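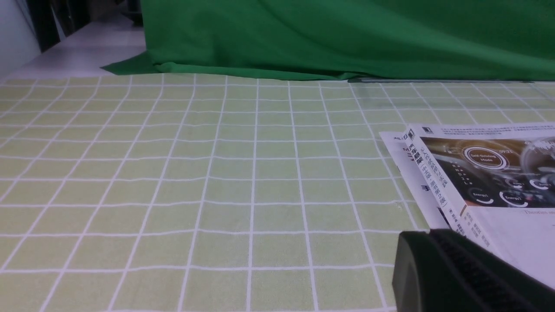
图:浅绿色格纹桌布与绿色布幕,桌布右侧叠放着书籍和印刷品。

家居布品品牌Drukden今日宣布,旗下“格子桌布”系列将于11月上市。首批产品以浅绿底白色细格为主打花色,适用于书桌、餐桌和长条工作台,由Koteck负责国内分销。

该系列共有3种尺寸,分别对应单人书桌、四人餐桌和会议长桌,统一采用同一格纹版型。两块桌布并排铺设时,格线可以对齐,长桌用户无须另行定制。浅绿色之外,另有米白和灰蓝两色,将在首批发售后陆续补齐。

Drukden产品部表示,格纹桌布过去多用于餐厅,近年来购买者中有不少人把它铺在书桌上,用来放书、做手工或者裁纸。白色格线便于摆放物品时对齐边角,浅色底也不会让桌面显得过暗。开发期间,公司向368户家庭寄送了样布,请他们在日常使用后填写反馈。反馈中提到最多的是桌布铺开后的折痕,其次是边缘垂落的长度。根据这些意见,正式产品改为卷装发货,并将最小尺寸的垂边缩短了3厘米。

与桌布同时推出的还有一款素面绿色挂布,由合作方Samarakoon供应。挂布颜色比桌布更深、更鲜明,可用于遮挡开放式书架、隔开房间一角,也可以挂在桌子后方作为背景。挂布不附挂杆,顶部预留穿杆位置,普通窗帘杆即可使用。

洗护方面,桌布和挂布均可冷水机洗,建议深浅色分开洗涤,低温熨烫。首次使用前应先过水一次。长时间放置书籍等重物的位置可能留下压痕,熨烫后可恢复平整。

首批桌布共生产1188条,通过Koteck线上商店及合作门店发售,挂布同期上架。参加过样布试用的家庭可凭寄样时附带的编号优先订购,每个编号限购两条。各门店到货时间以当地公告为准。

关于Drukden
Drukden从事桌布、窗帘及家用挂布的设计与销售,产品面向家庭和小型工作室。

关于Elham
Elham为Drukden旗下花色设计工作室,本系列格纹版型由该工作室完成。

读者评论

绿豆沙:请问会议长桌那个尺寸具体多长?文里没写。

北窗:之前买过别家的格子桌布,洗两次格线就歪了,不知道这个怎么样。卷装发货倒是好事。

阿禾0:挂布有没有灰蓝的?只有绿色的话跟我家不太搭。

mianxian:我家收到过样布,编号早找不到了,能不能用手机号查?

北窗:回楼上,我问了门店,说让直接联系线上客服。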